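From: Cayetano Arrieta
To: home-manipulation-practice list
Subject: Re: Draft 3, section 4 (working in occupied homes)

On the draft 3 thread, Oh wrote:

> I have read section 4 twice and I still think it is too long for
> people who will be reading it on a phone in somebody's hallway.
> Two things in particular.
>
> 4.2 says the operator walks the room before the first episode and
> records what is on the floor. At Sellmont we do that already, but we
> don't write it down. If we have to fill in a form for every room we
> will lose 11 minutes per room, and we do a lot of rooms.
>
> 4.5 says an episode with heavy motion blur should be "flagged and
> reviewed". Reviewed by whom? And what is heavy? If I can't give my
> operators a rule they can apply on the spot, they will ignore it.
>
> I have no objection to 4.1, 4.3 or 4.4.

Thanks, Oh. Taking these in order.

On 4.2, I agree the form is too much. The first wording came over from the Lotano warehouse procedure, where the floor is the same every morning and one sheet lasts a month. A family living room is different at 4 pm from what it was at 9 am. I'd propose we drop the form and replace it with this:

4.2 Before the first episode in a room, the operator walks the working area without the gripper and looks for loose items, cords, rug edges and anything fragile within reach. Items belonging to the household are not moved unless the householder has agreed to it. The operator notes any item that was moved and returns it afterwards.

So the only thing that gets written down is what was moved. In most rooms the note will be blank.

Rug edges are in there for a reason. With a hand-held gripper the operator's attention is on the fingers, and the feet are left to look after themselves. The two minor trips reported to me since we started in May were both on the border between a rug and a hard floor, both while walking backwards. Neither person was hurt, but one dropped the unit and it needed a new finger. I would also like a sentence saying the operator does not walk backwards while recording, but I'll leave that for a separate thread.

On 4.5, you're right that "heavy" is no use to anybody. I went back over 200 episodes from the Tostum batch to see where the blur comes from. Most of it is at the approach, when the operator swings the gripper round to face the object and walks in at normal walking pace. Cloth is the worst. People slow down for a mug. They don't slow down for a blanket, I suppose because nothing bad happens if they bump it.

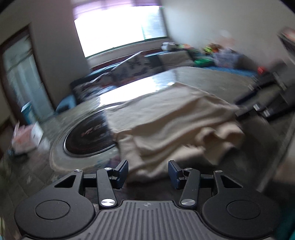 If the folds nearest the fingers can't be made out at the end of the approach, the episode isn't much good for learning where to close, whatever happens later on. That gives us something an operator can check on playback without measuring anything. Suggested text:

4.5 The operator plays back the first episode of each task and the first after any break. If the edges of the target object near the fingers are not distinct when the approach ends, the episode is marked "blurred" and repeated at a slower approach. Marked episodes are kept and not deleted.

That answers "by whom" as well. The operator marks it, and the site lead only looks at marked episodes if there are more than 17 in a batch of 900. I'm not attached to that number. It's where the Tostum batch would have caught our one operator who needed a second training session, and it left everybody else alone.

I want to keep the last sentence of 4.5 even if the rest changes. We had a site deleting its poor episodes before upload, with good intentions, and we couldn't tell from the data that there was a problem with the approach speed at all.

One more item that came up while I was looking. 4.3 covers people in view, and it covers letters and screens, but it doesn't say anything about the rest of the household's belongings. Kids' toys, cushions, whatever is on the back of the couch. I don't think these need blurring or clearing away. A tidied room is a different room and we asked for homes as they are lived in. But the consent sheet should say in ordinary words that the whole room will be recorded, including the view through doors and windows. At present it says "the task area", and a householder could fairly take that to mean the object and nothing else.

I'll put the new 4.2 and 4.5 into draft 4, along with a change to the consent sheet. If you want different wording, please send me the wording - comments like "tighten this up" are hard to act on.

Oh, could you try the playback check with two of your operators and tell me how long it takes them?

Cayetano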